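Emptying the Odds-and-Ends Bin

Every workroom has a bin where small things go to be forgotten. Ours is blue. Clear a table before you start.

1. Set the bin on the bare tabletop and see what's left in the bottom.

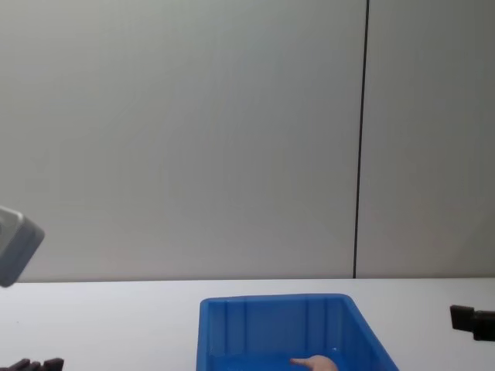

2. Sort by where things live

Two piles: keep, and stop kidding yourself. Leave some white tabletop between them.
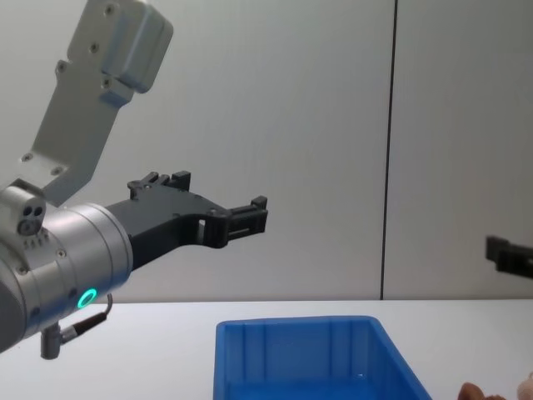
Keteck Household Notes, p. 68

Kinga Halász keeps a third pile called "May." Do not start a third pile.

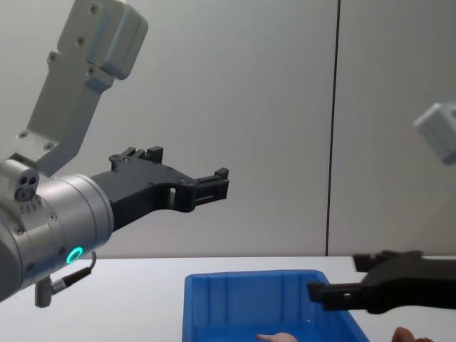 My own downfall is spare screws. I own over 88 and have needed two. A blue plastic bin will take them all without complaint, so give them a jar.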